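Subject: Re: [grippers] Narrow fingers vs. wide pads on thin fabric
From: Wyn Skyrme
To: grippers list

Thanks for the notes on the wide pads. I have answers to most of it now. Quoting the part I am replying to:

> We ran the Virnano pads on towels and T-shirts and were happy with
> them. On anything thinner they slide. The pad lands flat, pushes the
> cloth ahead of it and closes on air. Has anyone on the list tried
> a pointed finger on sportswear, on a soft surface, with two arms?
> I'd like to know three things before we order: does it pinch through
> to the cushion, does the wrist camera still see the tips, and how
> often do you have to regrasp. We are on the older Kariuki controller
> and can't change that before April.

Yes, two arms, pointed fingers, on a sofa. We went to the sofa on purpose. Everything we had done on the table looked better than it should have, as the table pushes back and the fabric has nowhere to go. On a seat cushion the tips sink in a little before they close, and how far they sink depends on where you are on the cushion. Near the rounded front edge it is worst.

The test items are thin red athletic shorts with white trim. I picked them for the trim. The waistband is thicker than the rest and easy to find in the head camera, so we can score separately whether the arm got the band or only a fold of the body fabric. 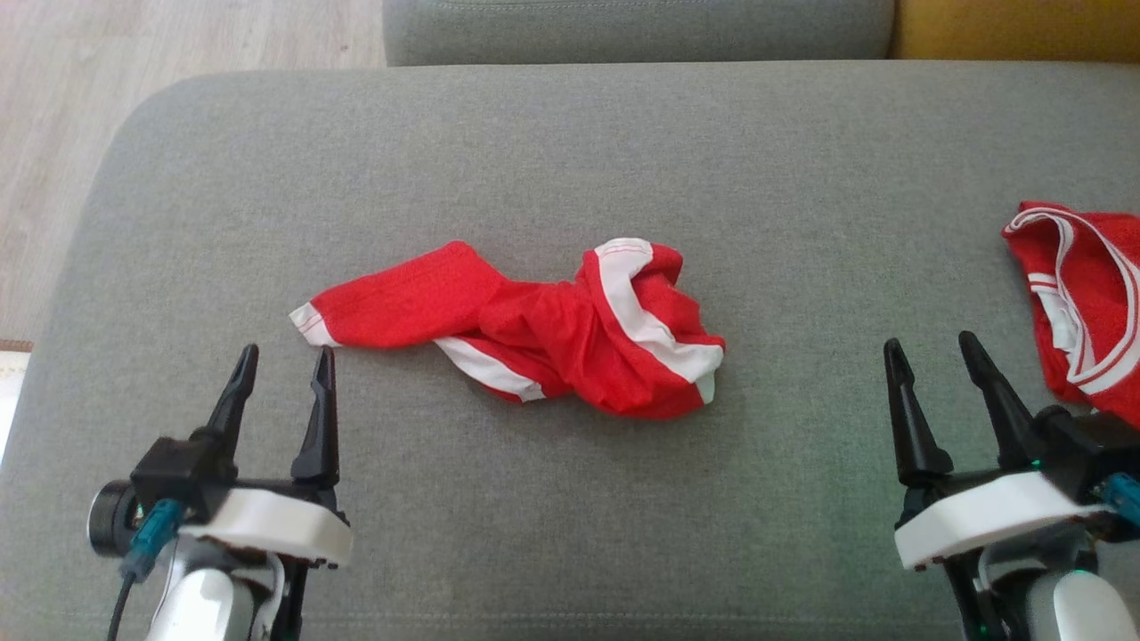

Soft Goods Handling Group – Manipulation Lab

Start position for the sofa runs is with both grippers open, one toward each end of the garment. We crumple the shorts by hand and drop them. No smoothing out afterward. If they land with the band buried, that is the start state and it counts.

Now your three questions.

Pinching through to the cushion. It happens. Out of 300 grasps with the pointed fingers, 43 took hold of some upholstery along with the shorts. Most of those were easy to spot in the motor current, and the arm could open and try again. I got the number down by raising the closing height a few millimeters and tilting the wrist so one finger goes in under a fold first. I have not rerun the full set with that change, so please don't quote a rate for it yet.

Wrist camera. The tips are in view, but once the gripper is closed on a bunch of fabric you see very little besides fabric. We use the head camera to choose the grasp point and the wrist camera for the last part of the approach only. If you plan to run from the wrist camera alone, I would try it with a borrowed set before ordering.

Regrasps. Worse than I had hoped. When the shorts are twisted around themselves, the first grasp usually gives you a rope, and you have to let one hand go and find the band from the other side. A second garment close by makes it slower again. The planner likes to pick the band it can see best, and that band may belong to the other pair. We ended up adding a check that both grasp points are on the same piece before either arm lifts. It is crude and it rejects some good pairs.

On the controller: we ran the first part on a Kariuki as well, the same generation as yours. It will do the job. What you lose is force limiting on the close, so you set a position and hope. After moving to the Dolto controller we could stop on force, and that helped with the cushion problem more than any change to the fingers did. If you only have money for one thing, I would spend it there and keep your pads for the towels.

For anyone who wants to look at the logs, there are 789 attempts in total across both finger types, 566 of them on the sofa and the rest on the table. Failed attempts are in there too. The file names are not consistent before the controller change – sorry – so go by the header in each log and ignore the name.

Two things I still don't know. One is wear. The ridges on the fingers are still sharp enough to hold, but I have seen pulled threads on two pairs of shorts and can't say if that was the ridges or the tip. The other is whether the Trodusetti finger sleeves would fix it. They were made for a blunter finger and they bunch up at the point. If anybody has trimmed a set to fit, please write to me or to the list with how you held them on. I tried double-sided tape and it lasted one afternoon.

I can send the finger drawings to anyone who asks. They are for our mount, so check the bolt pattern against yours first.

Wyn Skyrme
Soft Goods Handling Group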